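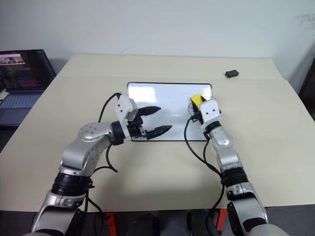

Tomoana Board Task Package. Left gripper open at one end of the board, right arm at the other.

Tomoana Board Task Package
Supplier: Dekisano, Brodivdale
Category: Demonstration collection / Two-arm tasks
Current release: 2
Page last revised: August 17, 2024

Overview

The Tomoana Board Task Package is a task kit and recording setup for collecting two-arm demonstrations of whiteboard wiping. It is intended for groups that already have a two-arm station with parallel grippers and want a repeatable contact task with a defined start, a defined end and a labeling scheme that does not change between operators. The package contains the task objects, the recording software (Akden), the operator procedure and a reference set of 600 demonstrations.

Arms, grippers, the table and the station computer are not included. Dekisano can quote for a complete station on request.

Task description

The left gripper steadies or repositions the board. The right gripper picks up the eraser, brings its felt face to the writing surface, wipes the marked region and returns the eraser to the table. An episode ends when both grippers are clear of the board and the operator presses the end key.

Two board placements are supported. In the flat placement the board lies on the tabletop and the eraser approaches from above. In the upright placement the board is held on its stand and the eraser is pressed against the surface from the front. The placements are recorded as separate task variants and carry separate labels. Mixing them in a training run is allowed and is set in the export step.

Most groups start with the flat placement. The upright one is harder to demonstrate well: too little pressure leaves marks behind and too much tips the board. The left arm therefore has real work to do in the upright variant, and episodes in which it stays idle should be marked as single-arm in the log.

What is in the package

Whiteboard, small format, black border, with stand
Eraser, yellow top, black base
Spare eraser
Dry-erase markers and a pattern card for drawing the start marks
Placement template for the tabletop
Akden recorder, station license
Operator procedure, printed and PDF
Reference set on a portable drive

The eraser body was chosen for its grip width. Other erasers can be used if the gripper closes on them without slipping, but demonstrations recorded with a different eraser should be given their own object label. Replacement erasers are sold separately, and the felt should be changed when it begins to leave gray streaks on a clean board.

Recording

Akden records joint positions for both arms, gripper opening, the commands sent to each arm, and all connected camera streams. Streams are written against a single clock. The recorder runs on the station computer and shows a preview from the head camera next to the running log, so the operator can confirm that the board is in view before starting.

Maximum episode length is 88 seconds. An episode that reaches the limit is closed and labeled as a timeout. It is kept unless the operator deletes it. A session file holds up to 2,000 episodes, after which Akden opens a new one and continues numbering.

Each episode is stored with the following fields:

Task variant (flat or upright)
Operator ID
Object labels for board and eraser
Start pattern, by pattern card code
Outcome: complete, partial, failed, timeout
Regrasp flag
Free-text note

Outcome is entered by the operator directly after the episode. It can be changed later in the review tool. The original entry is retained and both are exported.

Control input

Akden accepts commands from leader arms, from handheld controllers or by hand guidance where the arm supports it. The reference set was collected with leader arms throughout. Hand guidance is usable in the flat variant only, as the operator's body tends to block the head camera when the board is upright. Akden does not include a motion planner and does not correct operator input. What the operator commands is what is stored.

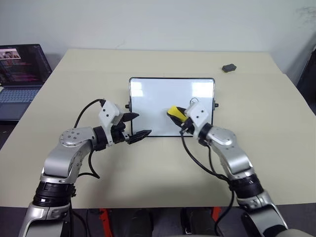 Upright variant. Eraser held against the lower right of the board, left gripper open.

Station requirements

Two arms mounted side by side with overlapping reach at the center of the table
Parallel grippers, one per arm
One head camera with both grippers and the full board in view; wrist cameras optional
Matte tabletop in a light, even color
Linux computer with a wired connection to both arm controllers
Emergency stop within reach of the operator

Glossy boards reflect ceiling lights. The reflections are a normal part of the data and need not be removed, but a reflection that covers the start marks makes the outcome hard to judge in review. Tilt the board on its stand or move the light until the marks are readable in the preview. Do not move the camera once a session has started. If it is knocked, end the session and run the camera check again.

Gripper cables should have enough slack for the full reach of the wrist. Check at the start of each session that no cable passes between the eraser and the board.

Operator procedure (short form)

1. Power up both arms and bring them to the rest pose.
2. Place the board using the template. Remove the template from the table.
3. Draw the start pattern from the next card in the stack.
4. Place the eraser at the position printed on the card.
5. Start the episode in Akden.
6. Demonstrate the task at an even pace. A missed grasp may be retried once within the same episode; set the regrasp flag.
7. Release the eraser, clear both grippers and end the episode.
8. Enter the outcome and reset.

The spare eraser may stay on the table as a distractor. If it does, leave it there for the whole session and enter it in the session note.

A practice block is recommended for new operators. Practice episodes are written to a separate folder and are left out of exports unless selected.

Reference set

The 600 demonstrations in the reference set were recorded in Brodivdale on the Dekisano station in June and cover both placements. All were reviewed by Mereana Tautahi, who also maintains the labeling guide. Failed and partial episodes are included and labeled as such. They are useful for training an outcome classifier and for checking that a filter in the training code does what it should.

The reference set is meant for testing an import pipeline and for first training runs. A policy trained on it alone should not be expected to transfer to a station with different arms or a different camera position. Collect local demonstrations with the same procedure and combine the two at export.

Export

Akden exports to HDF5 and to a plain folder layout with one directory per episode. Video may be exported as encoded files or as individual images. Joint data can be resampled to the camera rate or left at the native rate. Filters are available for variant, operator, outcome and regrasp flag.

Changes in release 2

Upright placement added, with stand
Timeout is now a separate outcome; release 1 files list these episodes as failed
Operator ID is required before the first episode
Session files from release 1 can be opened and converted
Pattern cards reprinted with larger position marks

Known limitations

Akden does not record force. Customers with wrist force sensors can log them through the auxiliary channel, which is time-stamped but not shown in the preview. The review tool plays one camera stream at a time. Left and right arm labels must be set at installation and cannot be swapped inside an existing session file.

Ordering

The package is supplied as a single item. Release 1 customers can order the stand, the new cards and the software update without the remaining parts. State the arm and gripper model when ordering so that the matching Akden driver can be installed before shipping. Technical questions about labeling or the reference set go to Mereana Tautahi at Dekisano, Brodivdale.

Related items: replacement erasers, additional pattern cards, Akden license for a second station, leader arm mounting plates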